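Havwood Residence, Graltthorpe
Gallery: Clearing Snacks and Small Items
Updated 10/24/24

The Household Skills Gallery records everyday tidying at Havwood Residence. This section concerns the small items that gather on beds and tables over the course of a day: wrappers, cups, lids, fruit and tissue boxes. Residents began the current series in September, and the full gallery now holds 44 entries.

Baskets and bedding

Each room is supplied with a basket for loose items. Bedding is to be cleared before it is folded or shaken out.

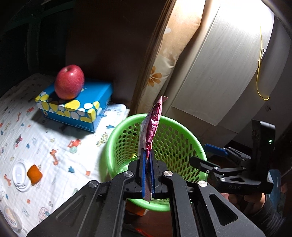

Fruit is returned to the kitchen on the second floor. Tissue boxes remain in the room. Torn wrappers are discarded, and unopened snacks may be kept in the basket until 8 p.m., when the pantry closes.

Cups, lids and packaging

A paper cup on its side beside clear plastic packaging, with a white plastic lid lying flat on the cloth. Lids and cups are sorted separately at Havwood. Water bottles are left standing at the back of the table until the cloth has been cleared.
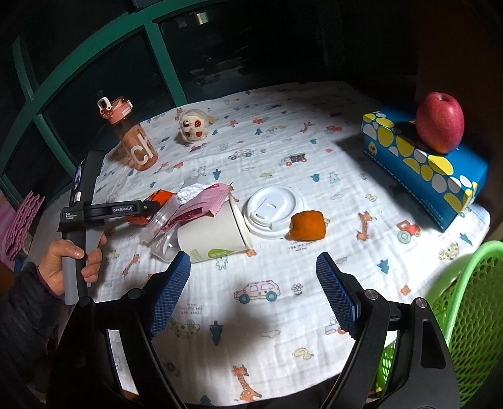 Related galleries

Folding Blankets and Pillowcases
The Bikska Kitchen: Shelves and Drawers
Laundry Day in the Havlíček Wing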